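Keston opens its spice table to home cooks from January

Keston, the dry goods shop and cookery room on Panlow Street, is starting a run of evening sessions on buying, sorting and storing dried spices at home. Doors open at 6pm from January, and each session takes up to 12 people.

The idea grew out of the questions customers ask at the counter. How long do dried chillies keep? Is it worth buying a big bag? What do you do with the broken bits at the bottom? Staff loved answering them so much that it seemed a shame not to do it properly, with a table, some bowls and a bit more time.

"I grew up in a house where the spice cupboard got emptied out twice a year and everyone had to help," said Saturnino Barroso, who runs the sessions. "I thought it was a chore back then. Now it's my favourite evening of the month - you smell everything again, you find things you forgot you had, and dinner is better for weeks!"

Each session lasts 2 hours and covers whole spices first, then ground ones, with a break for tea. Everyone goes home with a 500 g bag of mixed whole spices and a set of paper labels from Damgaard, the stationers next door.

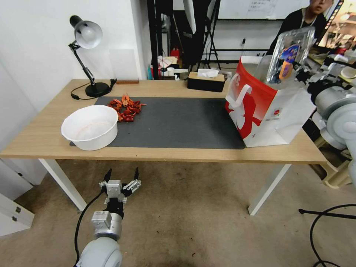

Dried chillies get the first half hour to themselves, and Saturnino has plenty to say about them. He likes to tip them out in a heap before doing anything else, with a bowl close by for the ones worth keeping. Colour is a good place to begin - the pods on the dark mat go from deep red to orange-red, and curls and wrinkles like theirs are nothing to worry about. Stalks come off next, and seeds stay in or out according to taste.

A summer trial at the Jutlow market hall raised £2,898 for the hall's new kitchen, and several people who came to it have already booked again.

Places can be booked at the Keston counter or by phone during shop hours. Please bring an apron and any jars you would like to fill.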